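Open day at the Pruvik workshop, who went?
Robots and automation > Visits and shows

h_janssen
Went to the July open day at Pruvik, got in just after two. Posting while I still remember it. Upstairs was the usual, coffee, a talk on the Kohlhase arm, leaflets. Downstairs was better. They had a session going where a person sits at an ordinary table with a gripper in each hand and does chores, and the arm is meant to learn from it later. Straps over the chest, cables, patterned cubes on top of each gripper. You stand behind the tape and watch.

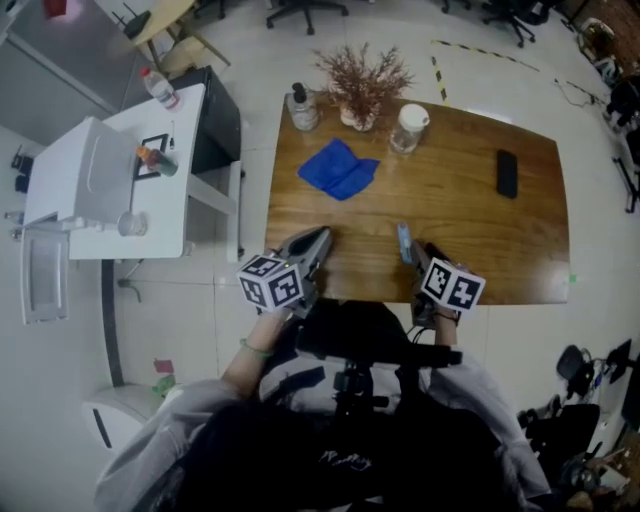

Anyway the queue to have a go yourself was far too long so I only got the short turn, 4 minutes. Harder than it looks. I could pick up a cloth fine, folding it was hopeless. My thumbs still ache. Did anyone get the long slot?

kwesi.a
I did, came in the morning. Agree on the thumbs. By the end I had one decent fold and a lot of rubbish ones. They said they keep the bad ones too, which surprised me.

normunds_p
Not convinced by any of this tbh. I paid for parking and drove 2 hours to see a robot and what I saw was people. The Kohlhase arm moved twice while I was stood there. Call it what it is, a demo of a hand tool.

h_janssen
Bit harsh. The leaflet did say teaching session.

normunds_p
Leaflet also said "see our robots at work". Page one.

kwesi.a
He's got a point about the leaflet. Still think the teaching is the intresting bit though. Anyone can watch an arm move on a video.

frauke_st
Hello, I help out at Ustasier and we had the next room along so I was in and out all day. The arm was slow because of a loose plug, fixed after lunch, sorry if you came before that. About the grippers: each one has its own camera looking forward past the jaws, wide lens, so it takes in the table and most of the room as well. Bends everything. There was a screen by the door with the view on it but people walked straight past.

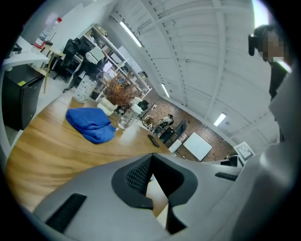
View from one of the grippers. Blue towel on the table, brick wall at the far end.

kwesi.a
Oh that's good. Never saw the screen. Is the bendy table a problem for it?

frauke_st
No, they correct for it. Don't ask me how, wrong person.

normunds_p
Fair enough, that's more than anyone told me on the day. Would it have killed them to put up a sign.

abrehet_w
Late reply, been away. Question on cost. Someone at the desk told me 595 for the pair from Vudar, my friend heard 595 each. Which is it? We're thinking of it for the after school club and it makes a big diffrence.

frauke_st
Each, I'm fairly sure. Ring them before you plan anything.

abrehet_w
Ouch. Ok. Straps included?

frauke_st
Don't know, sorry.

h_janssen
@abrehet_w for a club I'd worry more about the sitting still than the money.

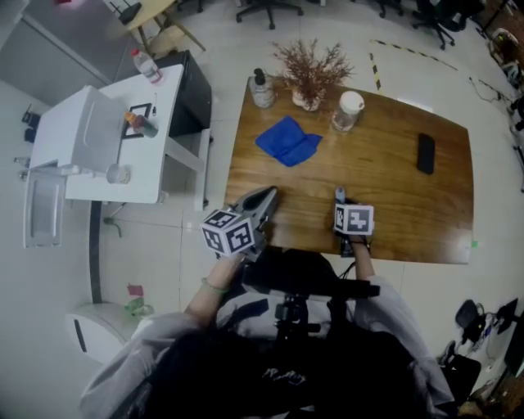

Ours are 11 and 12 and they'd manage ten minutes tops before somebody's off the chair. Also the straps looked made for grown ups. The table you could copy tomorrow, it's all stuff from a kitchen or an office: a folded cloth, a pump bottle, a plant in a pot, a phone lying flat. No special kit there at all. You could run the chores with barbecue tongs first and see who likes it.

abrehet_w
Tongs! Yes. Doing that. Will borrow some and report back.

normunds_p
Tongs are a better robot demo than what I drove to see.

kwesi.a
Let it go mate. Anyone know if the talk was recorded? I missed the first half, was still in the queue.

frauke_st
It was, I'll ask where it's going up and post the link here.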